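Open day at the Clallstead shared workshop, or how I spent a holiday on a carpet
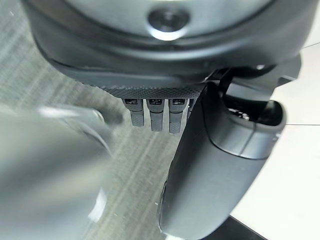
Page last changed: 1st May

I went to the Clallstead open day for the lathe. I had been promised a lathe. The lathe was under a sheet with a note saying DO NOT, and the rest of the sentence had fallen off, so I went upstairs to see what the robot people were doing.

The robot people have the back half of the upper floor, past the kitchen. You get there by following the extension cords. The project is called Narkik and has been going since February of the year before last, which in shared workshop terms makes it practically a startup. The idea is an arm that picks things up off the floor and puts them away. I have a teenager, so they had my attention.

What I got to look at up close was the hand. It's a dark gray affair with a silvery disc in the middle of the housing and a big curved finger coming down on the right. Between the fingers hangs a row of small squared-off tabs, stepped along their length like bits of a very serious toy, and over them is a strip of black grip texture of the kind you find on a good screwdriver. I asked what the tabs were for. I was told "compliance," and when I asked what that meant I was told "they give a little." I wish people would start with the second answer.

The fingers are on their third design. The first was too smooth and dropped everything. The second held on to everything, including a visitor's sleeve at the last open day, and is now kept in a drawer. The current pair was printed downstairs, and the printer log for the project stands at 173 jobs. There's a shelf for the failures. It is a long shelf. I was offered one as a souvenir and took a bent knuckle, which is on my desk now holding down a gas bill.

The control board is a Melar, bought used, and the wiring is held together with labels. I mean this as praise. At home I label nothing and every repair starts with an hour of archaeology. Here each cable has a tag at both ends, and most of the tags agree.

Money came up, as it does. The build has cost 3,682 dollars so far. The original budget was 3,000, and it's still written on the whiteboard, where someone has drawn a small gravestone next to it. The grant they had hoped to get from the Khoury fund went to a group restoring a canoe. Everyone was very grown up about the canoe. I heard about the canoe four times.

Then the demo. The arm was asked to pick up a rolled pair of socks. It thought for a while, went down, came up with the socks, and held them over the bin for so long that a kid behind me said "let go" out loud. It let go. There was applause, more than I got at my wedding. On the next try it picked up the corner of the bin. We clapped for that too, having got into the habit.

A few practical notes if you're thinking of going. The stairs are steep and the handrail is on the wrong side for whichever hand has your coffee in it. Coffee is by donation and tastes like it. Parking fills up early, but the lot behind the tire shop is fine on open days. Membership is 6 dollars a week, paid at the front desk, and you have to sit through the safety talk before they'll let you touch anything with a blade. Robot evenings are open to non-members as long as you sign in and keep your sleeves rolled up.

I asked about the lathe again on my way out. It needs a belt. The belt is on order.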